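# Is it worth paying for "food safe" coating on old metal bins?

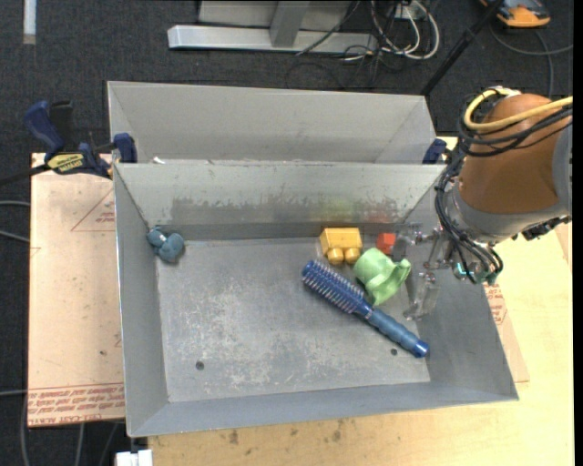
I've got a couple of grey sheet-metal bins, worn on the inside with scratches and chalky-looking speckles across the bottom. I'd like to use them in the pantry for potatoes and onions, and possibly flour in bags. A shop near me sells a brush-on lining called Brondska at 80 pounds a tin, and the chap behind the counter swore it would make any metal container food safe for life. I have my doubts about anything that is for life. Has anybody used it, or is there a cheaper way? I don't know what the bins held before I bought them. They came from a clearance with no labels.

**pantrymoth**

---

**Kenji Greenberg**

I'd want to see the small print before handing over 80 quid. "Food safe" on a tin of paint usually depends on the surface being stripped properly, the coat going on at the right thickness and the thing being left to cure for as long as the maker says. Skip any of those and you've paid for a coloured bin. Ask the shop for the data sheet. If they can't produce one, I'd take that as your answer.

For potatoes and onions I wouldn't coat anything. Wash the bins with hot water and washing-up liquid, rinse, dry them the same day and line them with cotton sacks or thick brown paper. Keep the potatoes and onions apart, whatever your bins are made of, as they go off quicker together. Keep the light off the potatoes too.

What would bother me more is not knowing what was in there. If it was nuts and bolts, fine. If it was weedkiller or old paint, no lining is going to make me happy with vegetables in it. Have a good sniff, and wipe a damp white cloth over the bottom. If the cloth keeps coming up dirty after three or four washes, put the bins in the shed and buy a crate. A clean cloth doesn't prove much either, mind.

---

**stekerfan**

Used Ploleo on mine, same sort of stuff, cheaper. Looked great. Flaked by November. Might have been me, I didn't sand it.

---

**oldlarder**

Agree with Kenji on the sacks, less so on the cloth test, which tells you about dirt and very little else. I wouldn't put flour in a metal bin in a cold pantry unless it's in a sealed tub first. Mine got damp underneath and I threw out a whole bag. Also check for rust at the corners and along any folded edge before you spend a penny.

---

**pantrymoth**

Thanks all. Asked for the data sheet and was told it was "on the website". It wasn't on any page I could find. Going with sacks, and the flour is staying in the cupboard.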